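Frequently Asked Questions

Everything people ask me about sourdough, more or less in the order they ask it

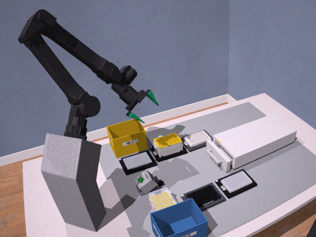
I started this page because I was typing the same answers into emails every Friday night, usually with dough on my hands. I run a small home baking class in Laltville and I've been keeping starters alive (and killing a fair few) for long enough to have opinions. If your question isn't covered, write to me through the contact page and I'll add it when I get a minute.

Do I need to buy a starter, or can I make one?

You can make one. Flour, water, a jar, and patience. I mix equal weights of wholemeal flour and water, leave it on the worktop with the lid resting on top, and each day I throw most of it out and feed what's left. After a week or two it should be rising and falling in a way you can predict. If a friend offers you a spoonful of theirs, though, take it! You'll be baking days sooner and it makes no difference to the bread in the end.

Mine came from Kerstin Janssen, who brought it over on the bus from Gerton in a mustard jar. I've called it Nonum ever since, after a misreading of her handwriting on the label. We still don't agree on what she wrote.

My starter bubbled like mad on day two and now it's doing nothing. Have I killed it?

Almost certainly not. That first burst is usually bacteria having a party before the yeast gets going. It goes quiet for a few days, and that's when most people give up and pour it down the sink (please don't pour it down the sink, by the way, it sets like plaster). Keep feeding it. Put it somewhere a bit warmer if your kitchen is as cold as mine.

There's a layer of grey liquid on top. What do I do?

Pour it off or stir it in, then feed it. It's hungry. The bread will taste a touch sharper if you stir it in, and I rather like that. Pink or orange streaks, or anything furry, are another matter. Bin the lot, wash the jar properly and start again.

How often do I have to feed it?

If it lives on the worktop, every day. If it lives in the fridge, once a week is plenty, and I've left mine for longer than I'd admit to in class. Take it out the day before you want to bake, feed it, and feed it again if it looks sluggish.

Which flour should I use?

Strong white bread flour for most of the loaf, with a handful of wholemeal or rye for flavour. I buy mine from Henriques, the shop by the station, where they sell it out of big sacks and let you bring your own tub. Supermarket own-brand strong flour makes perfectly good bread too. I used it for years and the only person who ever noticed the change was me.

What I would say is stick with one flour until you know how it behaves. Different bags drink up different amounts of water, and if you change the flour and the recipe at the same time you won't know which one caused the pancake.

What's your basic recipe?

500 g strong flour, 350 g water, 100 g lively starter, 10 g salt. Mix everything but the salt, leave it half an hour, then squidge the salt in with wet hands. Fold it 4 times over the next couple of hours, then leave it alone until it's puffy and wobbly. Shape it, put it in a floured basket or a bowl lined with a tea towel, and let it sit in the fridge overnight. Bake it in the morning straight from cold.

That's really it. The rest is practice, and eating the ones that go wrong.

How do I know when the first rise is finished?

This is the hard one, and I wish I had a better answer than "look at it". A clock won't help much, as dough moves at very different speeds in July and in October. I look for bubbles under the surface, a domed edge where it meets the bowl, and a good jiggle when I shake it. Lyle Ostrowski, who came to my very first class, puts a small lump of dough in a straight-sided glass with a rubber band round it, so he can see how far it's climbed. I pinched the idea and I've used it ever since.

My dough is far too sticky to handle. Should I add more flour?

Try not to. Wet your hands instead, and use a scraper. If it's still a puddle after all the folds, use a little less water next time – drop it to 325 g and see how you get on. There's no prize for a wet dough, whatever the internet says.

Do I need a fancy cast iron pot?

No, but something with a lid helps a lot. The steam stops the crust setting too early, so the loaf can spring up. An old casserole dish is fine as long as the handle can take the heat (check that, I melted one). Without a pot, use a hot baking tray and put a roasting tin of boiling water on the shelf below. Mind your face when you open the door.

What temperature and how long?

I heat the oven as high as it'll go, then bake at 230°C with the lid on for 25 minutes and at 210°C with the lid off for another 20. My oven runs cool on the left, so I turn the pot halfway. Yours will have its own habits. I like a dark crust, and if you don't, take it out a bit earlier.

Why is my loaf flat?

Usually one of these:

Your starter wasn't lively enough when you used it.
The dough sat too long and ran out of puff.
It didn't sit long enough. This gives you a dense crumb with a few huge holes near the top.
The shaping was too loose.

In class it's nearly always the starter. Drop a spoonful in a glass of water, and if it floats you're probably fine. If it sinks, it might still be fine, which I know is annoying. I go by whether it doubles after a feed.

Why is the middle gummy?

Did you cut it while it was hot? Everyone does. Give it a couple of hours on a rack, longer if there's a lot of rye in it. If it's gummy even when it's cold, it needed more time in the oven, or a longer first rise.

Can I make it less sour? My children won't eat it.

Yes! Use your starter soon after it's peaked, when it smells more like yoghurt than vinegar, and skip the night in the fridge. Let it have its second rise on the worktop and bake it the same day. Swapping a little of the water for milk softens the crust as well, which helped enormously in our house.

What can I do with the bit I throw away?

Pancakes, mostly. Homa Farahani gave me a recipe for flatbreads that uses a whole cupful with some flour, salt, yoghurt and nigella seeds, cooked in a dry pan until they blister. I make them more often than I make bread. It's also good in crumpets, and in batter for onion rings. Keep it in a jar in the fridge and use it up within the week.

Can I freeze the bread?

Slice it first and freeze it flat in a bag. It goes straight in the toaster. You can freeze a bit of starter as a backup too, though drying it is more reliable. Smear some thinly on baking paper, let it go crisp, crumble it up and keep it in an envelope. Then if something dreadful happens to the jar you've got a spare.

Is sourdough all right for people who can't eat gluten?

No. It's wheat, and it's not safe for anyone with coeliac disease, however long you leave it. I get asked this a lot. I don't do a gluten-free class as my kitchen is permanently covered in flour and I couldn't promise anything.

How do the classes work?

There are 6 of us at most. We start in the morning and you go home with a shaped loaf in a borrowed basket, a jar of Nonum and some notes. You bake the loaf at home the next day. Please bring the basket back. Lunch is soup and whatever I baked the day before.

Do you sell gift vouchers?

Yes, drop me a line and I'll post one out. They don't run out. Cirilo Nava turned up last spring with one that had been on his fridge so long I'd forgotten what my old handwriting looked like, and it was perfectly valid.

Can you recommend a beginner's book?

I always suggest borrowing a couple from the library before you buy, as it's very much a matter of whose voice you get on with. Pick one with plenty of pictures of dough at different stages. If you're in one of my classes you can have a rummage through my shelf at lunchtime. If you've got my blue ring binder, Nele Tiedemann is next in line for it and has been very patient.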